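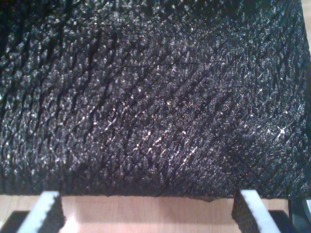 Black nonslip mat, lint won't come out, and is it bad for the table?
Posted by Gyu-bin Nam in Home & Cleaning, Telville

Hi all, quick one, on my break. Got a black grippy mat, the bumpy rubbery sort, big piece cut off a roll. No label so couldn't tell you what it's made of. Grabs every bit of fluff in the house. Vacuumed it, no good. Damp cloth just leaves MORE fluff.

Also been keeping it folded up in the cupboard and now it won't lie flat, and one edge has started to go a bit ragged. Can I trim that or will it keep going?

Second thing. The table it's meant for is light coloured wood, 215 cm long, second hand, no idea what finish is on it. My sister reckons rubber mats stain timber if you leave them down. True? Don't want to find a grey patch in January when I finally lift it up. Quote to have the top sanded and redone was $266 so would rather not.
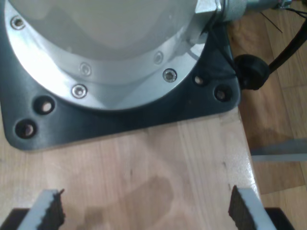
Tabletop from above, light wood

Thanks in advance, will check back tonight.

Kathleen Duggan

Lint: packing tape wrapped round your hand, sticky side out. Or a dry washing up brush, one direction only, then tape. Don't use a cloth, you've found that out already. If it's still furry give it a soak in lukewarm water with a squirt of dish soap, 15 minutes, swish it round, rinse, hang over the shower rail. Not the dryer. I did a drawer liner in the dryer once and had to scrape it off the drum.

Folds: roll it the opposite way for a day or so, or lay it out on the floor with a few heavy books on top. Warm room helps. Don't iron it, not even through a towel. From now on roll it round a cardboard tube, don't fold.

Ragged edge, trim with sharp scissors or a blade and a ruler. Depends what it is though, the ones with a woven mesh inside will keep shedding whatever you do. The solid foamy kind should stay put.

Your sister's right, sort of. Some rubber and PVC mats react with lacquer and you get a dull or yellowy patch. Can take months. Doesn't rub off becuase it's in the finish. Felt or a thin cotton cloth in between is the usual fix but then the mat slides, so you've lost the grip anyway. I'd test a small peice at the back corner first, leave it a few weeks with something heavy on it.

Ailbhe Ó Conaill

had same on our kitchen table, came up ok with car polish. maybe just don't use a mat?

Chie Amano

Agree with Kathleen on testing. To work out the finish, drop of water somewhere hidden. Beads up = varnish or lacquer. Soaks in and goes darker = oil or wax or bare. If it's oiled, I'd be more worried about the mat, oil stays soft for ages. I used Cliltivham hard wax on mine and waited 40 days before putting anything rubbery on it, no marks so far.

Also anything heavy that sits flat on the wood and never gets shifted, look under it now and then. The covered part stays one colour and the rest changes with the sun. Bit of window light does it.
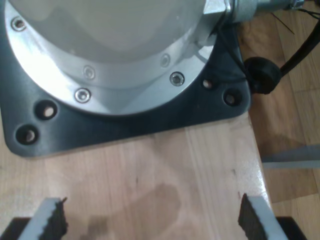
Same table, other photo

Gyu-bin Nam

Tape worked!! Took half a roll. Water beaded up so varnish I think. Have put a scrap of mat down at the back corner, will look at it in a few weeks. Car polish sounds a bit scary sorry Ailbhe. Does it matter which side of the mat goes down? Both feel the same to me.

Kathleen Duggan

Nah, either side. Wipe the table first though, any grit under there will scratch.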